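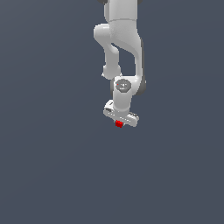 White robotic arm against a gray-blue background. Computer rendering.

Dralesier to Offer Long-Wheelbase Version of the Lollent Wagon

14 shares | 2 comments

Dralesier has confirmed that its Lollent wagon will be offered with a longer wheelbase beginning in June. The new version will be sold alongside the current car and will be available through all Dralesier dealers that now carry the Lollent line.

The additional length has been placed entirely between the front and rear doors. Rear passengers gain up to 58 millimeters of legroom, and the rear doors have been widened to match. Cargo space behind the second row is unchanged. The front end, hood and tailgate are carried over from the standard wagon, and most body parts forward of the windshield will be shared between the two.

Changes to the suspension were required. The longer car receives firmer rear springs, a thicker rear anti-roll bar and revised steering software intended to keep parking effort at the level of the shorter model. Development driving was carried out at the company's Flurkosstead proving ground, where engineers concentrated on ride comfort with a full load of passengers and luggage.

"Customers with older children told us that they liked the Lollent but had outgrown the back seat," said Aqeel Marwat, product manager for the wagon range. "They did not ask for a larger vehicle overall. We have tried to give them the space they were missing and leave the remainder of the car as it was."

Two engines will be available at launch, both with an automatic transmission. The manual transmission remains limited to the standard wheelbase. Front-wheel drive is standard, and all-wheel drive may be ordered with the more powerful engine only. Towing limits for each version will be published with the full specification.

Assembly will take place at the Domínguez plant, which already builds the standard wagon. Both versions will use the same line.

The long-wheelbase car will be shown first to members at the Flurkosstead open day on Saturday. Gates open at 9 a.m., and the car will be on display beside the main pavilion until mid-afternoon. Passenger rides on the handling course will be offered in the standard wagon. Places are limited to 41 and must be reserved through the membership office.

Participating dealers will accept orders once pricing has been released. A list of the 23 dealers scheduled to receive demonstration cars in the first shipment is available on request from the membership office.

Share this item | 2 comments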